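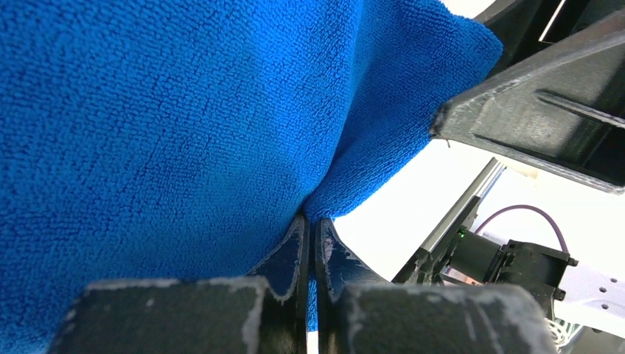 Vokness 流动献血活动记录集
说明文件

本文件说明 Vokness 数据集的内容、来源、字段含义、已知问题和使用条件。数据集收录 Wondilthorpe 地区流动献血活动的场次记录，共 3,512 条，每条对应一场活动。最近一次更新为 3/31/19。

如果只是想先看看数据长什么样，打开 sample.csv 即可，里面是从全表随机抽出的 1,000 条，字段和全表一致。全表文件为 events.csv。

概况

名称：Vokness
语言：字段名为英文，备注字段为中文
格式：CSV，UTF-8 编码，不带 BOM
记录单位：一场活动（同一地点同一天上午和下午各开一场的，算两条）
覆盖地区：Wondilthorpe 市区及所辖乡镇
维护方：Barrientos 献血服务站数据组
清理工具：Kirkutitz（代码在同一仓库的 kirkutitz 目录下）

为什么做这份数据

流动献血活动的排期过去靠各招募员自己记。谁和哪家单位熟，就由谁去联系，活动办完之后在纸表上填个数字，月底汇总时只留总人数。这样过了几年，站里能说出全年一共采了多少，却说不出哪个地点的到场情况在变差，也说不出同一所学校一年去几次比较合适。

Vokness 把这些纸表和后来的电子登记表合在一起，统一了字段。最初只供内部排期用，后来有几所学校的公共卫生课程来要过数据，就整理成现在的公开版本。公开版本去掉了能对应到个人的内容，也去掉了联系人电话和单位内部的楼层信息。

仓库里没有任何献血者的个人记录。没有姓名、证件号、血型和检测结果，也没有以个人为单位的献血次数。请不要来信索取这些内容，站里不会提供。

文件清单

events.csv
全部活动记录。主键为 event_id。

places.csv
地点表，共 200 个地点。主键为 place_id，与 events.csv 中的同名字段对应。

sample.csv
随机抽样的 1,000 条，供试用和教学。抽样种子写在 kirkutitz/sample.py 的开头。

recheck.csv
人工复核结果，共 100 条，说明见“复核”一节。

codes.txt
各编码字段的取值和含义。字段含义以这个文件为准，本说明里写得简略一些。

changes.txt
更新记录。

events.csv 字段说明

event_id
活动编号，字母 W 加数字。编号按录入顺序生成，不反映活动先后。早期有一批纸表是后补录的，编号靠后，日期反而靠前，排序请用 date 字段。

date
活动日期。跨天的活动按天拆成多条，用 series_id 连起来。

session
场次。取值为 am、pm、eve、full。full 表示全天不分场，多见于企业专场。eve 表示傍晚场，只有少数地点开过。

place_id
地点编号，见 places.csv。

series_id
系列编号。单独一场的活动此字段为空。校园里连办几天的活动、同一企业分几个厂区办的活动，会共用一个系列编号。

host_type
主办方类型。取值为 school、company、office、community、faith、market、other。一场活动由两方合办时，填提供场地的一方，另一方记在 note 里。

mode
采集方式。取值为 bus（采血车）和 room（室内布点）。两种同时用的，记为 both。

bus_no
采血车代号，取值为 A、B、C。mode 为 room 时为空。C 车中途退出使用又重新启用，两段时间用的是同一个代号，内部座位布局有过改动，所以不建议拿 C 车前后的数据直接比较。

beds
当天启用的采血位数量。采血车的采血位通常固定，但某个座位临时停用的情况也有，以实际启用数为准。

staff
当天在场的采血和登记人员数，不含司机，不含主办方派来帮忙的人。

booked
活动前一天下班时的预约人数。现场扫码登记的人不计在内。

arrived
到场登记人数，包括预约后到场和没有预约直接来的。

screened
完成健康征询和初筛的人数。

deferred
当天因各种原因暂缓献血的人数。原因不分列，说明见“没有收录的内容”。

donated
完成采集的人数。全血和成分血合计。流动活动里成分血很少，没有单列。

first_time
首次献血人数。这一项的可靠程度随时间变化较大，使用前请读“已知问题”。

wait_med
等候时间中位数，单位为分钟，从登记到坐上采血位。只有使用电子排队的场次才有。

notice_days
从主办方发出通知到活动当天的天数。由招募员事后询问主办方得到。

channels
主办方使用过的宣传渠道，多选，用竖线分隔。取值包括 poster、mail、group、speech、web、none。group 指工作群和家长群一类的群消息，speech 指活动前有人到现场讲过，例如开学典礼、班前会、晚课。

weather
天气，取值见 codes.txt。记录的是招募员当天的判断，没有和气象站数据核对。

note
备注，自由文本，中文。公开版本里对涉及个人的内容做过删改，删改处写作“（略）”。

places.csv 字段说明

place_id
地点编号。

place_kind
地点类别，例如校园广场、厂区停车场、社区活动室、商场门口、礼堂。

area
所在片区。Wondilthorpe 按站里的排期习惯分为东、西、南、北四片，加上“乡镇”一类。这个划分不等于行政区划。

bus_access
采血车能否进入。取值为 yes、no、limited。limited 多为限高或需要提前挪车。

power
是否有外接电源。取值为 yes、no、unknown。

toilet
步行范围内是否有可用的卫生间。取值同上。

first_used
首次使用的年份，查不到的为空。

status
目前状态。取值为 active、paused、closed。closed 指场地已拆除、改建或主办方明确不再接待。

地点的名称和门牌没有公开。两个地点如果离得很近但入口不同，按两个地点处理，因为采血车能不能进往往取决于入口。

数据来源和收集过程

记录有两个来源。

早期记录来自纸质活动表。表格由当天的招募员填写，收工后和采血记录分开归档。补录时由两名录入员各录一遍，程序比对，不一致的地方回到纸表查。字迹无法辨认的，该字段留空，不猜。

后期记录来自站内登记系统的导出。登记系统上线之后，arrived、screened、donated 三个字段由系统自动汇总，其余字段仍由招募员在收工后填写。

两种来源用 source 字段区分，取值为 paper 和 system。切换不是在某一天完成的，A 车先用系统，B 车晚一些，室内布点最晚。因此有一段时间里两种来源交叉出现，请不要按日期切一刀来代替 source 字段。

清理

清理由 Kirkutitz 完成，它是一组 Python 脚本，没有图形界面。步骤依次如下。

读入两种来源的原始表，统一字段名和日期写法。

合并重复记录。纸表和系统都有的场次，以系统记录为主，系统缺失的字段从纸表补入，并在 filled_from 字段注明。

检查数量关系。screened 不应大于 arrived，donated 加 deferred 不应大于 screened。不满足的记录不删除，在 flag 字段写入 count。

匹配地点。地点名称的写法很不统一，同一所学校能有好几种简称。匹配表是人工做的，脚本只负责套用。匹配不上的，place_id 记为 P000，记录照样保留。

处理备注。先用脚本找出电话、车牌和疑似姓名，再由人逐条看过。宁可多删。

最后写出三张表，并生成一份检查报告。

运行方法见 kirkutitz/README。公开仓库里不带原始表，所以外部用户跑不了前两步，可以从第三步开始，拿 events.csv 当输入，得到的结果应当和仓库里的一致。如果不一致，请在问题区说明所用的 Python 版本和系统。

复核

从全表抽出 100 条，由没有参加过录入的人员重新对照原始表核查，结果写在 recheck.csv 里。每一行列出 event_id、字段名、原值、核查值和差异类型。

抽样时按来源分层，纸表和系统各占一半。如果只按全表比例抽，纸表部分会偏少，而问题多半出在那里。

复核里发现的差异主要集中在 staff 和 notice_days 上。staff 的差异多是因为有人半天在场，有的招募员算进去，有的不算。notice_days 的差异来自主办方前后说法不同。人数类字段的差异较少，找到的几处已经在全表中改正，recheck.csv 保留改正前的值。

复核只检查了数据和原始表是否一致，没有检查原始表本身填得对不对。

已知问题

一、first_time 的口径变过。早期由献血者自己在登记时勾选，填的是“是否第一次献血”。后来改为系统查询，查不到既往记录即算首次。在外地献过血的人，按前一种口径不算首次，按后一种口径会算首次。firsttime_rule 字段记录了每条使用的口径，取值为 self 和 lookup。两种口径不能直接拼成一条趋势线。

二、booked 在纸表部分大量缺失。当时预约由主办方自己收集，有的交来名单，有的只报一个数，有的什么也没有。空值表示不知道，不表示没有人预约。真正没有预约的场次填的是 0。

三、取消的活动没有收录完整。活动前一天之前取消的，纸表时期不留记录。到了现场才取消的会有记录，arrived 为 0，flag 为 cancel。用这份数据估算取消率会偏低。

四、二月的场次少，而且不均匀。学校放假，很多企业停工，能办活动的多是商场和社区。做月度比较时，二月的平均值受地点构成影响很大，应当先按 host_type 分开再看。

五、weather 字段主观成分较多。同一天两辆车在不同片区，一个写阴，一个写小雨，都有可能是对的。

六、P000 的记录不能当作同一个地点。它只是“未匹配”的意思。按地点汇总时请先排除，否则会出现一个看上去非常繁忙的场地。曾经有课程作业把它排在第一名。

七、同一主办方换了场地之后，place_id 会变，但数据里没有主办方编号，无法跟踪。内部版本有这个字段，公开版本出于隐私考虑去掉了。

八、乡镇地点的 wait_med 基本为空。那里网络信号不稳，电子排队没有启用。

九、个别备注读起来不通顺，是删改造成的。

没有收录的内容

暂缓原因没有收录。小规模活动里，某一种原因可能只对应一个人，主办单位的同事一看便知道是谁。内部讨论过合并成大类后公开，合并之后仍有不少场次的某一类只有一两人，最后决定整体不放。

不良反应没有收录。相关记录由另外的流程管理，不属于活动记录。

采集总量没有收录。有些场次提供不同的采集量选择，只凭 donated 乘以一个固定数得不到准确的总量，请不要这样算。

献血者的年龄和性别分布没有收录，理由和暂缓原因相同。

固定献血屋的数据不在此列。Vokness 只包括流动活动。

适合的用途

按主办方类型、片区、场次和提前通知的天数，看到场人数的分布。

估算一场活动需要安排多少采血位和人员。站里目前的做法，是取同一地点最近几次的 arrived，再参考 booked 做调整。

公共卫生、统计和志愿服务管理课程的练习。sample.csv 的大小在一般的电子表格软件里打开没有困难。

数据清理方法的练习。note 和 channels 两个字段保留了不少原有的杂乱写法，没有全部规整。

不适合的用途

不适合推算一个地区居民的献血率。来参加活动的人不一定住在活动所在片区，一个人一年也可能来两次，数据里看不出来。

不适合给主办单位排名。规模不同的单位，到场人数没有可比性，而公开数据里又没有单位人数。学校之间尤其不要这样比，学生有没有到可以献血的年龄，就足以让数字差出很多。

不适合评价招募员个人的工作。记录里没有招募员编号，但熟悉站里排班的人有可能从日期和片区猜出来。Barrientos 内部也约定不把这份数据用于考核。

不适合用来预测某个人会不会来献血。

几个常被问到的问题

预约人数比到场人数多，是不是都算爽约？
不能这样看。arrived 里有没有预约就来的人，两个数相减得到的不是爽约人数。预约后到场的人数要到系统部分的后期才单独统计，字段名为 booked_arrived，前面的都为空。

为什么有的场次 donated 很少，staff 却不少？
多数是下雨或者主办方临时有会。note 里通常会写。也有几场是新人跟班实习，人员数偏多，这种情况 flag 为 training。

channels 为 none 是什么意思？
主办方表示没有做过任何通知，只提供场地。商场门口多半如此。空值则表示没有问到。

提前通知的天数越多，到场的人是不是越多？
从全表看，两者的关系并不整齐。通知发得很早而中间没有再提醒的，和前一两天才发通知的，到场情况有时差不多。这份数据只记录第一次通知的日期，没有记录提醒次数，所以回答不了提醒起多大作用。

采血车和室内布点哪种更好？
这要看地方。采血车不占用主办方的房间，但限高、电源和停车位都要先去看。室内布点可以多摆几个采血位，搬设备要多花时间。数据里两种方式的地点构成差别很大，直接比平均值没有多少意义。

能不能按血型看？
不能，没有这个字段。

能不能把其他地区的数据合进来？
欢迎其他血站按同样的字段整理自己的记录，但不会并入 Vokness。各地的登记流程和暂缓口径不同，合到一张表里容易被误读。字段定义和 Kirkutitz 的代码可以直接拿去用。

读取数据时的注意事项

place_id 和 event_id 请按文本读入。series_id 里有以零开头的编号，被当成数字读入后前面的零会丢掉，系列就连不上了。

channels 用竖线分隔，拆分前先去掉首尾空格。旧记录里有全角竖线，Kirkutitz 已经替换过，若还有遗漏请告知。

空值就是空字符串，没有使用 NA、-1 或其他占位写法。

用电子表格软件直接双击打开 CSV，中文备注可能显示为乱码。请从软件的导入菜单打开，编码选 UTF-8。

note 字段里有换行，已用双引号括起。按行切分文件的脚本会在这里出错，请使用正规的 CSV 读取库。

隐私处理

公开前按以下规则处理。

arrived 小于五的场次，arrived、screened、deferred、donated、first_time 一律置空，flag 为 small。现场取消、arrived 为 0 的场次除外。

企业专场的日期保留到月，日的部分统一写为 01，date_precision 字段写为 month。学校和社区活动保留到日，这些活动本来就贴过公告。

地点只给类别和片区，不给坐标。

备注经人工看过。如果在备注中看到了可能指向具体某个人的内容，请不要在公开的问题区贴出原文，只写 event_id 即可，收到后会尽快处理并重新发布文件。

主办方有权要求撤下与自己有关的记录。撤下的记录在 changes.txt 里只记数量，不记编号。

更新方式

每季度整理一次。新记录追加在 events.csv 末尾，已有记录如有更正，会在 changes.txt 里写明 event_id 和字段。event_id 一经发布不再改动，撤下的编号也不会重新使用。

本次更新的内容：补录 B 车的一批纸表；合并重复地点；codes.txt 增加 weather 的两个取值；把 session 里误写成 night 的全部改为 eve；修正 sample.csv 与全表字段顺序不一致的问题。

下次更新计划加入主办方是否提供点心和休息区的字段。站里的新版活动表已经有这一栏，旧记录会留空。

反馈

发现错误请在仓库问题区提交，写明文件名、event_id、字段名和认为有误的理由。一次提交多处错误时，请放在同一条里，方便一起查原始表。纸表存放在档案室，查一次要等几天。

对字段设计有建议的，也请提在问题区。对献血条件、献血地点和个人献血记录有疑问的，请直接拨打 Barrientos 献血服务站的服务电话，数据组看不到个人记录，答不了这类问题。

使用条件

数据可以用于教学、研究和非营利用途，转发时请附上本说明文件。用于商业用途须事先取得书面同意。

使用者不得尝试识别个人，也不得将本数据与其他来源拼接以达到同样的目的。

Kirkutitz 的代码按 MIT 许可发布，与数据的使用条件分开，许可全文见 kirkutitz/LICENSE。

引用时请写：

Barrientos 献血服务站数据组，《Vokness 流动献血活动记录集》，并注明所用文件的更新日期。

发表的文章和课程材料不要求事先送审。如果愿意寄一份过来，站里会放在资料架上，供排期的同事翻看。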